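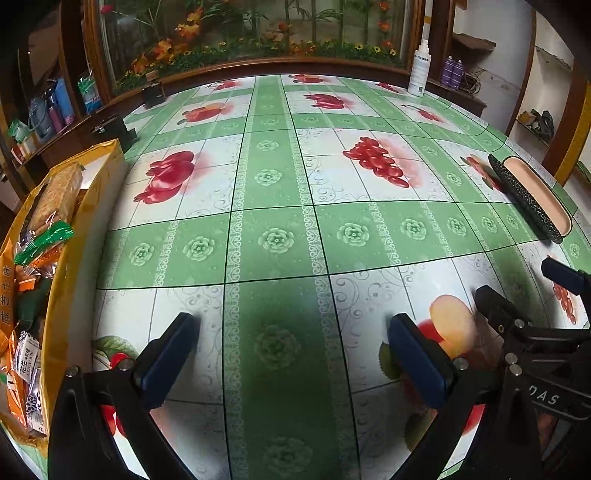 *Fruit cloth on the work table, pomegranates left of the green stripe, grapes right.*

May 26, 2018

Cloth no. 2 from Vonano. Shamim is sold on it. I'm not, yet.

The claim on the Vonano sheet is "wipes clean, lies flat, no fading." Kwok said the same about theirs in March and we all remember the curry test. So I'm writing down what I think before anyone gets a sponge out.

Pattern first. It's busy. Green bands, white squares, thin dark grid lines, scroll borders on top of that, and then red fruit in the squares. Shamim says a busy print hides stains. Maybe, but a print that hides a stain from the person eating also hides it from the person wiping, and I'd call that a fault in a tablecloth we're supposed to be grading. The pomegranate has a pink blush printed beside it that I would mark as a beet juice stain if I met it on a score sheet. Uzma did not see the problem until I asked her to tell me which pink was which after a spill. She is thinking about it.

The grid lines are useful, I'll give them that. So are the rosettes on the green bands. We can call out spots by the nearest one and skip the masking tape, which left glue on the Odden cloth and spoiled half the readings.

Plan:

- Spots go on the white squares AND on the green. Last time we only did white and then argued about it.
- 5 ml per spot: coffee, beet juice, oil, turmeric water.
- Wait 15 minutes, blot, wipe with plain water, seven strokes. No scrubbing. Shamim, this means you.
- Repeat with the Flilarik soap on fresh spots.
- Keep beet juice away from anything red or pink – plain white only.

Flatness: no opinion until it has been folded for a week. Any cloth lies flat the day you spread it.

Fading: the sheet says 82 washes. No water temperature, no word on line or dryer. I've written to ask. Until they answer I'm leaving that column blank, and please don't copy their number into it.

Uzma wants a plain control piece. Agreed, if we can get one with the same finish – otherwise we're comparing two different cloths and calling it a result.

Still to do: measure the overhang, find the good pipette.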